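Bruster Hand Kit, Classroom Edition
Home / Kits / Grippers / Hullville Robotics Club Store

In stock. Ships when a parent is driving past the post office.

The Bruster is the multi-fingered gripper our club built, broke and rebuilt for the Obura tool-handling challenge. We now sell it as a kit to other student teams. It is black, it bolts to an arm, and it will hold things that a two-jaw claw tends to launch across a room. You supply the arm, the patience and a flat table.

What it's good at

Round, heavy, awkward objects with a narrow part near one end. The Obura rules call for ordinary hand tools, picked up off the table and kept upright, and most of our practice hours went into that. Cordless screwdrivers are the usual test piece. They have a fat body and a slimmer collar, and a team that can close on the collar without tipping the body has done most of the hard programming already. 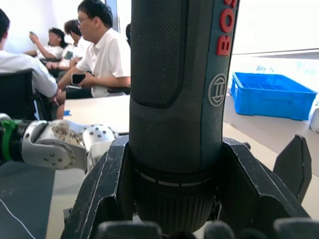

Grip settings are stored as poses. The kit comes with 16 of them, named by students, so expect to find "lobster" and "grandma handshake" in the menu. You can rename them. Our second-year team did, and then couldn't find anything.

The fingers will scuff. Ours look as if they've been keyed in a parking lot, and they grip the same as they did in August. If yours arrive shiny, give it a meeting or two.

What's in the box

Finger segments and fingertip pads
Palm plate with mounting screws
Akine control board, already flashed
One cable, longer than you think you need and shorter than you'll want
Printed build guide, 20 pages, including the page we had to add about which way is up

Not included: robot arm, power supply, laptop, screwdriver.

Specs

Max load: 600 g
Stored poses: 16
Age: middle school and up, with an adult who can read a wiring diagram
Assembly: two club meetings, or one very long one

Price

$600 per kit. Proceeds go to next season's entry fee and to replacing fingertip pads, which we go through like pencils.

Returns

Unbuilt kits, yes. Half-built kits, send us a photo first and we'll talk. Kits that were "improved" – please keep them, and tell us how it went.

Also from Hullville

Bruster spare pad set
Akine board, bare
Club sticker, slightly crooked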